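Observational Drawing, Unit 2
Notes for the ordinary objects session
Tutors: Gisela Urrutia and Hicham Abdelaziz

What to bring

A4 cartridge pad, one soft pencil and one hard one, a putty eraser, and a green and a grey if you have coloured pencils. Charcoal is fine but bring your own rag. Wash your hands before you touch the fruit and veg, as some of it goes home with people afterwards.

Read Bermúdez, chapter 5, before class. The part on pale objects starts on page 57. If you only have time for a few pages, read those.
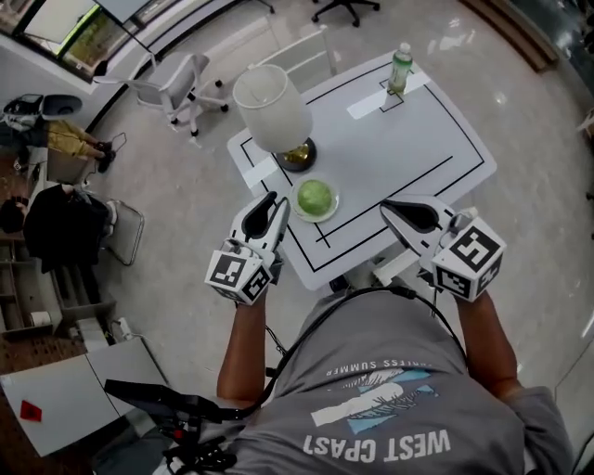 Nundley, September

1. White things on a white table

The table group is the lamp, the small plate with the green fruit on it, and the clear bottle with the white cap. The shade, the plate and the tabletop are all white, so you can't rely on outline. Look for the change in tone where one surface stops and the next begins, and leave the line out wherever the tones run together.

Start with the lampshade. It is a cylinder, and the top and bottom curves are ellipses. The lower one will look rounder than the upper one if you are looking down on both. Most first attempts give them the same curve, or give the bottom a flat edge. Draw the whole ellipse through lightly, then rub out the back.

The base is round and gold. Don't reach for yellow. Put in the darkest darks first, leave the paper bare for the brightest spots and see how little is needed in between.

The plate is another ellipse, small and low. Draw it complete before you put the fruit on it. If you draw the fruit first, the plate tends to end up as two wings that don't join up behind.

The bottle sits by itself in its small taped square, a fair way from the lamp and plate. Please keep it there. The gap is part of the drawing, and people always want to pull the bottle in closer to make a neater group. Measure the distance with your pencil at arm's length before you commit to it. Clear plastic is mostly whatever is behind it, so the label and cap will do a lot of the work.

The black tape border on the tabletop is useful. Draw it early as a shape in perspective and hang everything else off it. Don't use a ruler.

Timing: five minutes for placement only, then a short break, then 25 minutes for tone.

2. The cabbage

A cabbage is a ball first and leaves second. Block in the ball, decide where the light comes from, and shade it as if it were plain. After that, pick one or two of the outer leaves and follow the pale veins across the curve. The veins are what tell the eye that the surface is round.
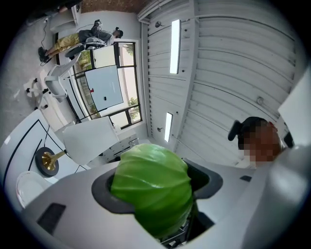 Keep the veins lighter than the leaf by drawing the leaf around them. If you rule them in with a dark pencil they turn into cracks. Veins also get thinner as they branch, and they bend more sharply as they near the side of the form, where the surface turns away from you.

Glossy leaves pick up highlights from the ceiling lights as well as daylight from the window. Choose one and play down the other. Gisela prefers the window. Hicham will tell you to draw both and sort it out later, and you may do that if you have the patience.

Common faults from last term:
Leaves drawn as separate petals, like a rose.
The same green pressed hard all over.
No shadow where one leaf lies over another.
The cabbage too small on the page. It should fill at least half the sheet.

3. The room

Last part of the session. One larger drawing of the wall side of the room, with the long things put in before the small ones. The brick wall comes first, as a single tone with no bricks. Then the white shelves against it, then the coat rack with its curved hooks and the grey garment. Bricks go in last – a patch here and there, and only where they help.

For the hanging cloth, find the point it hangs from. Folds run from there downwards and lose definition towards the bottom. Three or four good folds are plenty.

The ceiling panels are a good check on your perspective. Put in two of the seams and compare their angle with the top of the wall.

If somebody is standing in your view, draw them as a simple block and keep going. A cap and a bent back will read as a person with hardly any detail.
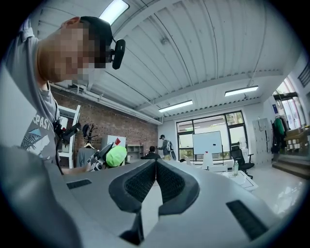 Wall side of the room: brick, coat rack and low white shelves.

Homework

Repeat exercise 1 at home with three pale objects of your own and one green one. Use one light only. Spend over an hour on it, in more than one sitting if you like, but leave the objects where they are between sittings.

Write on the back what you found hardest. Work goes in the tray by the door at the start of next class, with your name on the front.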